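Monday, late

Spent the morning on the gripper width signal. The logged opening lags the image by 29 ms on most episodes, but on two of them the offset drifts toward the end, so a constant shift is no good. Rewrote the aligner to fit offset and slope together per episode. Residual is down to a level where I stop seeing the fingers close in the log before they close on screen.

Reran the Drono export with the new aligner. 664 episodes in, 65 rejected, nearly all for lost tracking at the start. The old threshold would have kept them. I don't miss them.

After lunch, the cloth policy. It predicts a grasp point and an opening width in one head, and the width output is lazy – it sits near the mean until very late in the approach. Split the heads, gave width its own loss weight, started a run on the Wendt machine. Also found that the config loader silently ignores a misspelled key. It now raises an error. Three old configs broke at once, all mine.

Went through approach segments by hand to set the label for "pre-grasp". My rule for now: jaws wide, cloth in view, no contact.

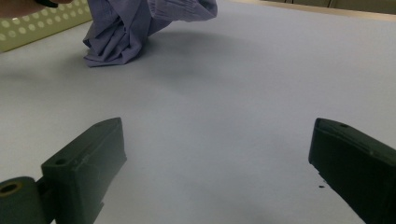 Marama Lowther thinks the label should come from velocity alone, and that anything I pick by eye will have to be picked again in August by somebody else. Fair point. I will compute both and compare the boundaries before changing the training set.

Run is at epoch 2. Loss curve still too noisy to read. Left a checkpoint job going, and a note for Joscha to keep off that GPU until noon.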